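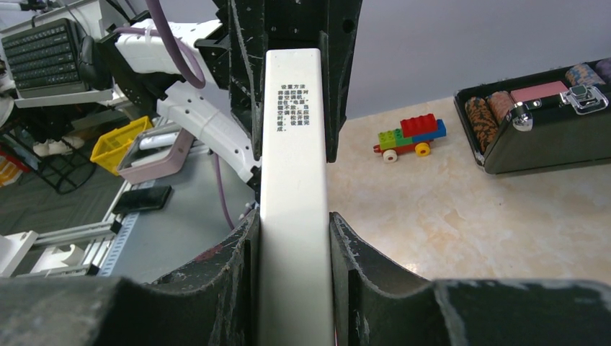
Spare air con remotes on offer at Sollham library

Last updated: Thu 21 June

Lost the remote for the air conditioner? Sollham library has a box of replacements to lend or give away, starting this morning and carrying on until they run out.

The remotes are the all-makes kind, meant to be matched to whatever unit is on the wall. They came from Hukance, the electrical shop on Station Road, which is clearing its back shelves before the move to smaller premises. Mostly long white handsets, plain at the back apart from a few lines of small black print. The print is in Chinese, and that has caught a few people out already.

It is only the setup instructions. In English they go like this:

Setup method. Point the remote at the air conditioner and hold down the "power" button without letting go. When the air conditioner responds, release the button. Setup is complete.

Library staff have typed that up and put a slip in with each one. Ask at the desk if yours has fallen out. Large print slips can be had too.

What counts as a response will depend on the unit. Could be a beep, could be the flap moving or the light coming on. Let go as soon as it does somthing. Hold on too long and the remote may carry on to the next code in its list, in which case start again from the beginning. It can take a good while on older units, so sit down for it if you need to, and keep the handset pointed at the unit the whole time.

The shop says to check the wall unit has power at the switch first. Several remotes brought back to the counter over the years had nothing wrong with them at all, just a unit turned off at the wall since the autumn. Batteries next. They are not included with the free ones, and the library does not sell them. Hukance does, as does the newsagent oposite.

The idea came out of the Clarkudel flats, where the air conditioning went in with the refit and the remotes have been going missing ever since. Down the backs of sofas, off with the last tenant, into the wash in one case. Some 8 flats there have a working unit and no way of turning it on. The makers' own handset for that model is no longer sold, and residents had been quoted more than they wanted to pay for second-hand ones online. A tenant tried one of the shop's white ones last week and it worked, word got round the stairwell, and the shop was asked if there were any more.

There were. A whole carton, as it happens.

Clarkudel residents get first pick today until 2pm. After that it is open to anyone with a Sollham address, one per household, bring a bill or a library card. Two per household if you have units in separate rooms and they are different makes, but say so at the desk. Same make, one remote should do for both.

Anyone who would sooner try before taking one away can borrow for six days and bring it back if it does no good. No charge, no deposit. Please bring it back though, even if it seems dead, so it can be tried with fresh batteries.

Not every air conditioner will answer. Very old window units often have no receiver in them, and the portable sort on wheels can be hit and miss. Ducted systems run from a panel in the hallway are no good for this either. If you have the manual for your unit bring it along, or take a photo of the sticker on the side, make and model number. The desk can't promise to look it up but will have a go if it is quiet.

Old remotes wanted as well. There is a tub by the returns trolley for dead or unwanted handsets of any kind, telly ones included. Take the batteries out first please and put them in the separate battery bin. Working remotes go back into the box with a label saying what they are for, the rest go off with the small electricals.

A help session for people who find the buttons fiddly, or can't hold one down for long, is planned for the McIntyre Room upstairs. Two hours, tea provided, date to be confirmed, but it should be before the end of June. There is a lift. Home visits are not on offer at present, the library has asked us to make that clear after a number of calls this morning.

Library open until 6 tonight. Use the side door, the front steps are still being mended.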